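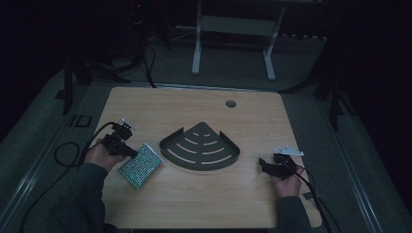

Did the project spend the whole grant this quarter?
Most of it. The room hire and the printing are paid in full, the interpreter money is underspent and we'd like to carry it over into the next period, see under Money.

Totetness Repair and Reading Evenings
Progress report to the Haluditz Fund, March 2025
Written by Ottilie Eberhard, checked (quickly) by Mi-kyung Ji

Where we are
Evenings running at both sites now, Zesstead library and the old chapel hall in Weldu. Zesstead started on time. Weldu started late, heating. The hall people had the boiler man in twice and we didn't want older learners sitting in coats for two hours. Fine now, if a bit stuffy by the end.

The format hasn't changed from the bid. First hour is reading in small groups, tea, then second hour is practical: forms, letters from the council, bus timetables, school emails, whatever people bring in. The practical hour is far more popular. A few turn up only for that and we've stopped trying to talk them into the first half. Mi-kyung thinks we should swap the order round at Weldu and see what happens. Will try it after Easter.

What has gone well
The letters folder. Learners bring a real letter, we black out the names and with their say-so it goes in the folder for others to practise on. It's become the main teaching material, better than the workbooks, which are quite childish in places. Two learners have asked to help run the tea-time reading table. One of them wouldn't read aloud at all when she joined, so we are very pleased about that.

Library staff have been great. They've given us a shelf by the door for easy readers and moved the large print nearer the ground floor desk.

What hasn't
Childcare. We said in the bid we'd have a children's corner at both sites and we only have it at Zesstead. The Weldu hall has no second room and the kitchen isn't suitable. Parents there are taking turns to come, so they miss alternate sessions and it shows. We've asked the primary school next door for a classroom, waiting to hear.

Publicity at Weldu was poor, my fault. Leaflets went out with the old start time on and had to be redone. The surgery and the chemist both have the right ones up now.

Also the feedback forms. Too long and the wording is too hard for the people filling them in, which is embarassing for a reading project. Mi-kyung has cut it down to 5 questions with plenty of space. New version attached seperately.

Money
Grant for the period was £2,000. Hall and library room hire paid. Printing went over because of the leaflets, we covered the extra from our own funds so it isn't claimed here. Interpreter line hardly touched, learners have mostly been helping each other. Would like to move what's left to the next period and put it towards childcare at Weldu if the school says yes. Please let us know if you need that request on the proper form.

Next
Swap the hours at Weldu. Sort the classroom. Trip to the Zesstead record office, date to be agreed with them. Replace the workbooks, suggestions welcome if your other projects have found decent ones for adults.

Receipts to follow by post, scanner is playing up.

Ottilie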